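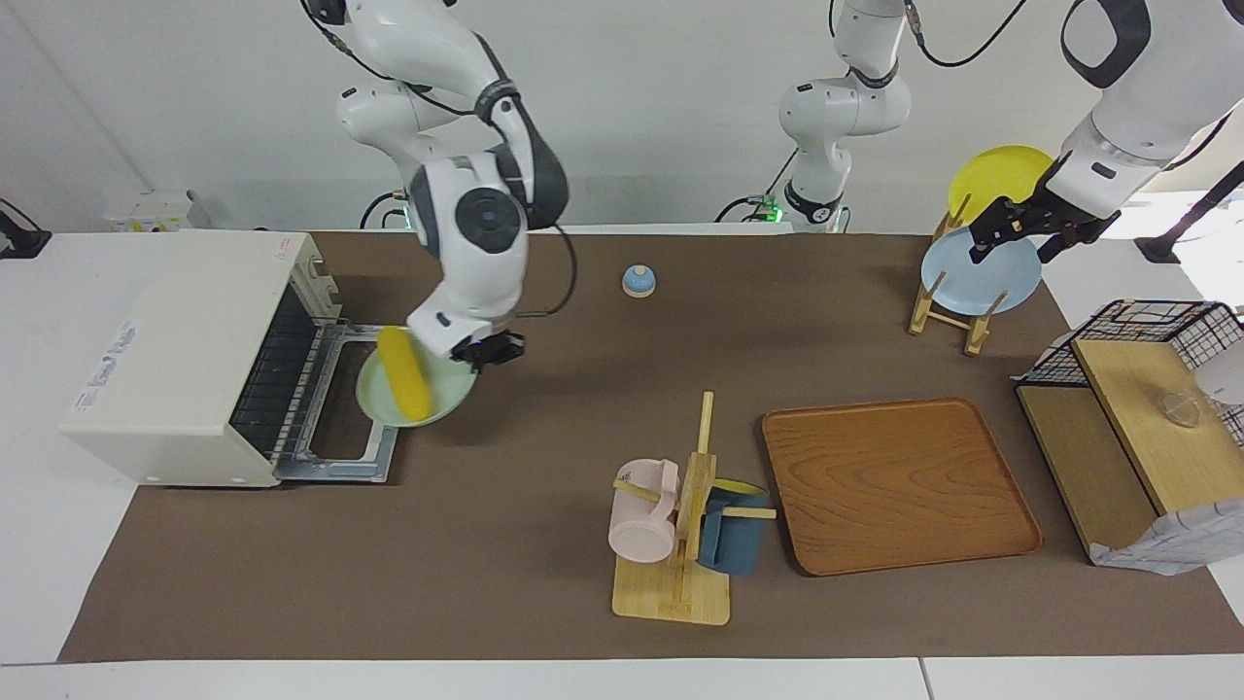 Slide 1. Toaster oven with the door down and the wire rack showing.

Speaker notes: Heat loss and recovery in small countertop ovens

Slide 2. Scope

Talk covers electric countertop ovens with a drop-down door and no fan. Built-in ovens are left out. Fan models are mentioned once, on slide 8. All temperatures are in Celsius and were taken at the centre of the rack with a bare-wire thermocouple, unless the slide says otherwise.

The measurements come from the Flernau test kitchen and were made in November. Room temperature was held steady by the building system. Mains voltage was logged but not corrected.

Slide 3. Where the heat sits

Say first that air holds very little of the heat in an oven. Most of it is in the walls, the rack, the tray and the element tubes. A small oven has thin walls, so the store is small compared with the opening. When the door drops, the hot air leaves from the top of the opening and room air comes in along the bottom. The walls then reheat the new air, and this is the part that costs time.

Point to the sketch of the two air streams. The arrows are not to scale.

Slide 4. Door opening test

Oven set to 220 and left until the thermostat had cycled several times. Door opened fully, held for 13 seconds, closed. No food inside. The longest recovery to within five degrees of the starting value was 251 seconds, on the Wasero unit. That unit has the thinnest side panels of the set.

Expect a question about the thermocouple. A bare wire responds quickly and also picks up radiation from the elements, so it reads high while they are on. A shielded probe was used for a second run and gave the same ranking with slower curves.

Slide 5. Thermostat swing

Most of these ovens use a bimetal switch. It has a gap between its on and off points, and the air at the rack swings by more than that gap, as the elements go on giving off heat after the switch opens. On the Jastska oven the swing was up to 48 degrees from peak to trough. The dial marking fell inside the swing but was not its midpoint.

Do not read out the table. Give the Jastska line only and move on.

Slide 6. Effect of a load

A cold tray acts as a sink. With a steel tray and a layer of damp sand as a stand-in for food, the first thermostat cycle was much longer and the later ones were close to the empty case. Preheating the tray removes most of the difference. Preheating the oven alone does not.

The sand was weighed before and after each run. Water loss is on the backup slide, with the caveat that the scale was replaced partway through.

Slide 7. Cooking times

A recipe written for a large oven assumes a steady wall temperature. In a small oven the food is closer to the elements and gets more of its heat by radiation, so the surface browns early while the middle lags. Lowering the rack helps if there is a second position. Otherwise lower the dial setting and extend the time. Covering the top with foil works for bread and poorly for anything that needs to dry out.

Slide 8. Fan models

One sentence: the fan evens out the air but also speeds up the loss when the door is open, unless a door switch stops it. The Alexiou oven has such a switch.

Slide 9. Open points

Door seal wear was not measured. All units were new. Run 401 is missing from the log and has been left out of the averages. Repeat runs with a half-open door are planned, using the same sand load.

Backup slides: water loss, shielded probe curves, mains voltage log.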